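Varau Air Station

Varau Air Station is a military airfield on the northern coast of Sekska, a short drive inland from the fishing harbour of Trestura. It is shared by the Sekskan air arm and its coastal patrol service, and over the years it has become the place where visiting defence delegations are most often received, partly for its long runway and partly, one suspects, for its very good canteen.

The station began as a grass strip with a pair of sheds and a windsock. The present runway, 3,279 metres long, was laid when the older field at Garcia became too short for transport aircraft, and the families who moved across from Garcia brought their chapel bell with them – it still hangs beside the main gate. Today 400 service members are posted at Varau, along with 85 civilian staff who look after stores, catering, the fire station and the workshops.

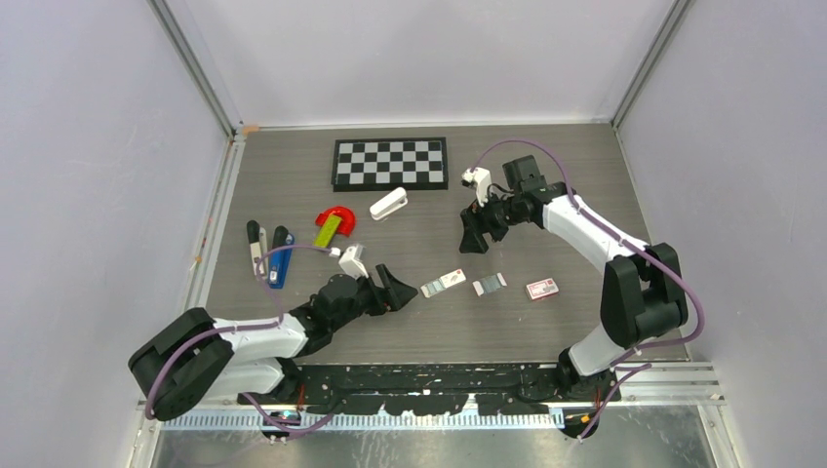
According to the station's newsletter, the exchange programme with neighbouring air forces has done more for everyday cooperation than any signed agreement, and crews who have shared a winter at Varau "ring each other up first and write the formal letter afterwards". The programme takes in visiting pilots, engineers and air traffic staff, who work alongside their hosts for a season and usually live in the old brick quarters on the Trestura side.

A joint search and rescue exercise is held every December, when the weather can be relied upon to be thoroughly unpleasant. Up to 100 visitors take part, and the harbour at Trestura lends its slipway for the sea drills. Flying normally stops at ten in the evening – an arrangement made with the villages under the approach, and kept except in emergencies.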